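The sheet is the first thing that Dorota Wysocka touches when she comes to a bed. She puts her palm flat in the middle and pushes it slowly toward the side. "If the wrinkle moves in front of my hand, the sheet is only loose," she explains. "If it stays, the wrinkle was made in the dryer, and I can pull until Friday."

Wysocka has worked with bed linen for 15 years, first in the laundry of a hotel with 36 rooms and now at Risulska, where she teaches new employees how to prepare a bed. We talked for one morning in September, mostly about sheets, and quite a lot about cloths.
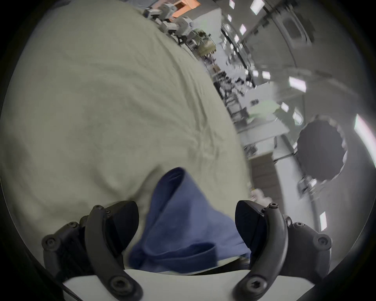
A crumpled blue cloth on the pale green sheet.

She is strict about cloths. A cloth for dust should be soft and should be folded in four, so that it offers a clean side eight times. "People take it like a ball," she says, and closes her fist. "Then they clean with one small piece of it and the rest does nothing." She does not mind if a cloth stays on the bed while the work is going on. She minds if it goes under the sheet, and she has found more than one there.

I asked her about the color. Pale green has become very common, and she likes it more than white. It forgives a little, she says, but it shows creases in side light as clearly as any other color. On a large mattress she counts on two people, one at each side, and she wants them to pull at the same moment.

Small things collect on every large bed, phones and chargers first of all. Wysocka moves them to one corner before she starts and puts them back only when the sheet is tight.

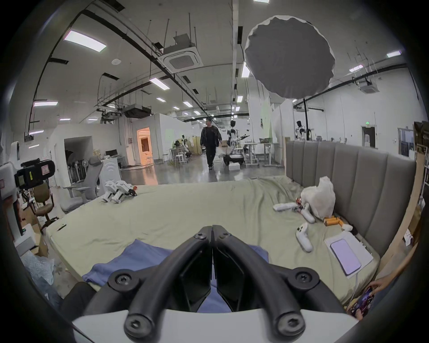 The headboard comes before the sheet

An upholstered headboard with vertical channels looks simple, but each channel keeps dust. "You go from the top to the bottom, one channel, then the next one," says Wysocka. "Never across." She uses a dry soft brush, and after it a cloth which is hardly damp. On gray fabric too much water can leave a ring, and in her experience the ring is harder to remove than the dust.

The order is important to her. What falls from the headboard falls on the bed, so the fresh sheet has to wait. Her colleague Przemysław Czerwiński does it in the opposite order and shakes the sheet afterwards. They have discussed this for years.

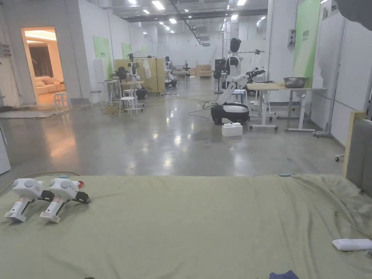 Folded or not folded

A white cloth, folded, and a dark blue one, not folded, on the same bed: Wysocka would send the blue one back to the basket. Her rule is that folded means clean. The rule needs no label, and new people learn it in one day.

She irons sheets rarely. She takes them out a little damp, stretches them by the corners and lets the mattress do the rest. When the folds all run to one place, like the rays of a star, she lifts the sheet there and lays it down again.
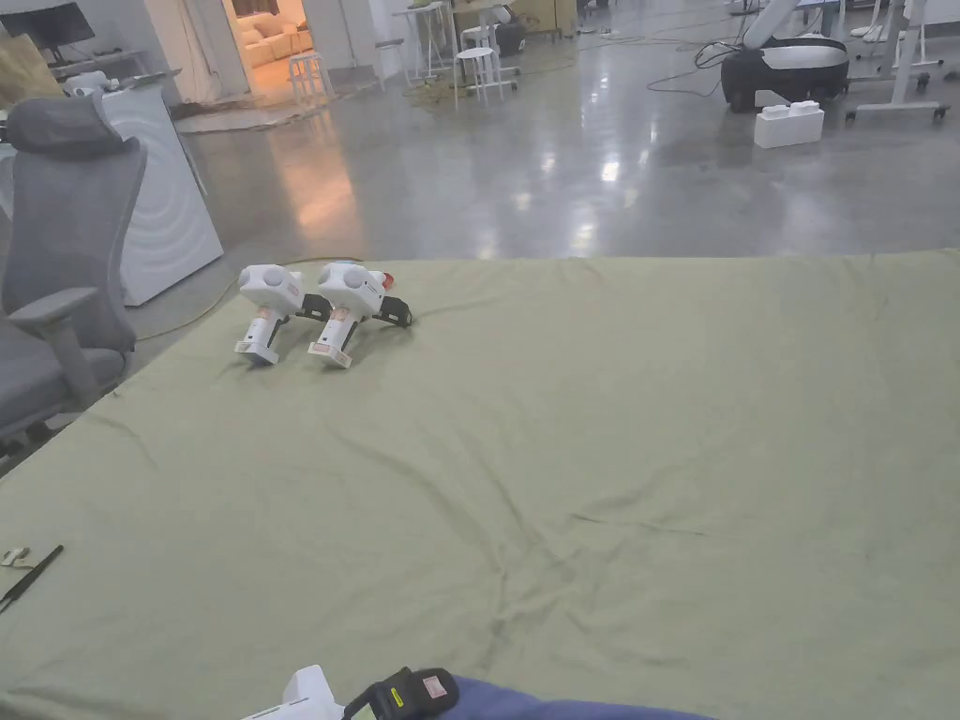 Interview and text: Petro Bondarchuk

At home Wysocka has two sets of bed linen and does not want a third. One is on the bed and one is in the wardrobe, stored inside its own pillowcase so that nothing gets lost. I asked if she makes her bed every morning. "I open the window and I throw the blanket back," she answered. "The bed must breathe first. I make it when I have finished my coffee, and on Sunday sometimes I make it at four in the afternoon."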